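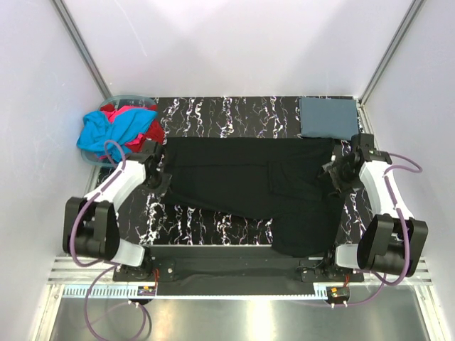 Teaching the Prodero Two-Arm Kit to Fold Laundry, Part 2: From First Grasp to Finished Stack

By Ivana Montecinos
Posted 2024-12-21 in Kits and Benches

If you followed Part 1 you have two arms bolted down, both of them answer when you talk to them, and you've probably already made them wave at each other. (I did that for most of an evening.) Now we get to the good stuff! By the end of this page you'll have a basket of clothes at one corner, a folded stack growing at the other, and two arms doing the work in between.

I've been running the Prodero kit from Pronitz for long enough to have opinions, and I bought mine at full price. I love it. It also has a few habits you need to work around, and I'll point those out as we reach them.

What you need

The kit, assembled and homed as in Part 1
A computer with the Prodero Bench software, any version that has the Layout tab
A basket or tub the grippers can reach into from above
Clothes. Start with towels and T-shirts, plain ones if you have them
A roll of painter's tape
A lint roller, and I mean it

Plan on a free afternoon for steps 1 through 5 and a second one for the recording.

Step 1: Lay out the table

The layout I use is simple. Unfolded clothes go in the far left corner, in the basket. Folded clothes go in the far right corner. Everything between the two arms is the folding area. Both arms sit along the near edge, so each one has a corner to look after and they share the middle.

Put the basket down, then jog the left arm over it by hand and check that the gripper clears the rim on the way in and on the way out. Do the same on the right with something folded flat where the stack will go. If either arm has to stretch to its limit, pull that corner in toward you. The arms get noticeably less steady at full reach and you'll see it in your folds.

When you're happy, mark the basket's footprint with two short bits of tape and leave them there. You're going to bump that basket. Everyone bumps the basket.

Then open the Layout tab, choose New Zone, and draw three zones: Source, Work and Stack. Give Work plenty of room at the front. A big shirt or a pair of pants will run right over the near edge of the table once it's spread out, and the software handles that fine so long as the zone reaches all the way to the edge.

Step 2: Sort out your hoses

Each arm has a purple hose running along it, and the quick start sheet has one line on the subject. It deserves more!

You want a loose loop up by the gripper and another one down by the base. Move each arm slowly through its full range with the motors off and watch the hose the whole time. It should never go tight, and it should never lie across the table where a sleeve can get under it. My first right-side loop was too short, and the wrist joint threw a fault every time it turned outward. I lost a morning to that before Baldur Kárason on the Prodero forum told me to look at the hose.

Clip the bottom part well away from the small circuit boards at the front. A hose that drags over those connectors will eventually pull one out.

Step 3: Set the gripper heights

Go to Setup, then Touch-Off. The arm lowers itself until the fingertips meet the table, and the software saves that height. Do it at six points per arm: the four corners of that arm's half, one in the middle, and one at the spot where the two halves meet.

That last point matters the most. Both arms work there, and if they disagree on where the table is, one will pinch the cloth while the other closes on air. After Touch-Off, spread out a towel, send both grippers to the middle, and close them. Lift a little. If both sides come up together you're set. If one side stays down, run Touch-Off again on that arm only.

Don't do this with a thick towel under the fingers. Bare table, please.

Step 4: Get the light and contrast right

I want to spend some time on this one, as it's where most people on the forum get stuck.

The software finds the outline of the cloth first and then decides where to grab. On a pale towel over a dark table that's a breeze. Black clothes on my black table are another story. My tabletop is dark with white marble-like veins, I think it's gorgeous, and it's a rough choice for black laundry. The edge of the shirt melts into the table, and the veins can get picked up as creases.

You have three ways to deal with it:

Change the surface. Lay down a plain light mat for dark loads. Easy, cheap, and you'll need to redo Touch-Off for the new height.

Change the light. Bring a lamp in low from one side so the edges of the cloth throw a small shadow. I moved mine three times before it worked, and the difference was huge.

Change the setting. In the Vision tab, switch Outline from Color to Texture. It runs slower and it looks at the weave of the cloth instead of its shade.

I use the second and third together and keep my pretty table. Marwa Gaber, whose Farthorpe bench build got me into this hobby, swears by the mat. Try the mat first if you're in a hurry.

And use the lint roller on the table. Lint on a black surface gets outlined too – the arms will very politely try to fold it.

Step 5: Run the built-in routine

Before you record anything of your own, run the Towel routine that ships with the kit. Load one towel into Source, press Run, and keep a hand near the stop button.

The routine has four parts: pick, spread, fold, place. Watch each of them and write down what goes wrong. What you're looking for:

In pick, does the arm take one item or drag a second along with it? A packed basket makes this worse. Fluff it up and leave the clothes loose.

In spread, do the far edges end up straight? If the cloth bunches on one side, raise the Tension slider a notch at a time. Go slowly, you can stretch a collar out of shape.

In fold, does the flap land flat and stay put? If it slides back when the gripper opens, add a Press at the end of the move. It's a checkbox, it's off by default, and I have no idea why.

In place, does the folded piece go onto the stack square? A small twist is fine for the first one. By the fifth you'll have a leaning tower.

Fix one part at a time. Change the pick, run it again, and leave the rest alone until the pick is good.

Step 6: Record your own folds

This is the part I was most excited to write up!

The built-in routine knows towels. For shirts and anything with sleeves you teach it yourself, by guiding the arms through the job while the software records. Press Teach, wait for the joints to go soft, and move both grippers by hand. Fold the way you'd fold at home, only slower. Press Teach again to save.

Pronitz suggests 300 recordings per type of garment. I stopped at 236 for T-shirts and was getting folds I'd put in a drawer. For pants I had a usable result after 119, so don't let the big number scare you off. What helped more than going for the full count was mixing things up: different shirts, different starting crumples, some laid out crooked, some hanging over the front edge, some with a sleeve tucked under.

A few tips from doing a lot of these:

Let the arms rest between recordings. Ten seconds is plenty, and the joints drift less.

Leave other clothes in the basket and a folded piece on the stack while you record. If you train with a bare table and then run with a full one, the arms hesitate near the corners.

Throw out the bad ones right away. There's a Discard button that only shows up for a moment after you save, so look for it at the bottom of the window.

Say you fumble a grip and recover. Keep that one! Recoveries are gold. The arms pick them up and will try a second grab later on where they used to just give up.

Step 7: Train and test

Hit Train and go make dinner. On my middle-of-the-road computer a set that size takes most of the night, and the progress bar is not to be trusted.

For the first test, pick one garment the arms have never met. Start at half speed. If it goes well, run the same garment from three different crumples, then try a new one. Save a copy of the trained file before you add more recordings, in case the new batch makes things worse. That happened to me with long sleeves, and I was very glad of the copy.

Common problems

The arms stop above the cloth and won't come down. Touch-Off has been lost. It resets if the power was cut during a move. Run Step 3 again.

The flap comes down crooked. One gripper is letting go before the other. Turn on Sync Release in the Fold tab.

The arms grab the layer underneath as well. Lower the grip depth a little on the arm that's doing it. Thin knits are the worst for this.

The finished stack gets knocked by the right arm. Raise the Clearance value for the Stack zone. It's the height the arm keeps when it passes over, and the default assumes a very short stack.

Is the kit worth it?

For me, yes. I've also spent time with the Bennani folding bench at a friend's shop, and it's quicker on towels out of the box. But you can't teach it anything, and teaching is the fun of the whole thing. The Prodero's weak spots are the quick start sheet, the Vision defaults for dark clothes, and the hose clips, which I replaced with stronger ones in the first week. The arms themselves have been great, and support answered both of my emails properly.

If you want to fold a family's laundry faster than you could yourself, this isn't there yet. If you want to learn how two arms can share a floppy, unpredictable job, get one and clear a weekend.

Part 3 goes up in January and covers socks. Pairing them, mostly. I have a lot of recordings to get through before then.

Comments

Ashraf Radwan
The low lamp trick worked on my navy shirts, thank you. Do you keep Texture on for light loads too?

Ivana Montecinos
I switch back to Color for those, it's so much faster. You can save both as presets under Vision, top right.

Abdelilah El Fassi
Could you post your Tension value for T-shirts? Mine come out with wavy hems whatever I do.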